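# Brunalden open day: the bins

I went to the Brunalden open day mostly because Kaja Bite had a spare ticket and the bus stops outside. The leaflet promised "a fresh look at how small goods find their way home". I have read a lot of leaflets like that.

They start you in the canteen with coffee and a talk. Jaanus Toom gave it, and he was pleasant enough, but the talk had one number in it that stuck, 2,541, the count of odd items the sorting hall took in during August. Somebody asked how many went back out to a customer. He said he'd look it up. I was still there at half past three and he hadn't.

Then the hall. We were let in by groups, ours last, and told to stay behind the yellow tape. I'd expected shelves. What they have is bins, big grey metal ones with sloping sides, one behind another. I've nothing against a metal bin. You can throw things in it for years and it'll take it. But the leaflet had the word "care" in it four times, and a bare metal floor is a hard place to drop anything you care for.
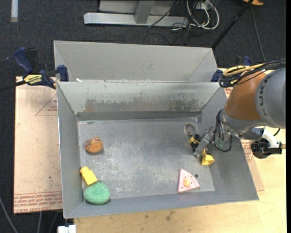
The floor of the one I looked at longest was scratched pale all over, with cloudy worn patches, and there was a wide band of rust and rubbed paint along the far wall. Fine, it's a working bin. I only mention it as Horacio Domínguez, our guide, had just told us the bins were "practically as new". He also said a fuller bin is a sign of a bad week. The one I was looking at had a handful of things spread about in it, so by his measure it was a very good week, or else somebody had thinned it out for visitors. I asked. He laughed and moved us on.

What I wanted to know was who decides that a thing is worth keeping. Kaja got a better answer than I did, from Emiliano Montecinos on the late shift. He told her anything unclaimed after 45 days goes to Flumesmont as mixed lots, sold by weight. None of that was in the talk.

The gift table by the exit was Lill notebooks and a mug. I bought neither. Parking is £3 if you drive, and the toilets are at the canteen end only, so go before the hall. They're doing it again on a Monday in spring. Kaja says she'll go. I'd want Jaanus's other number first.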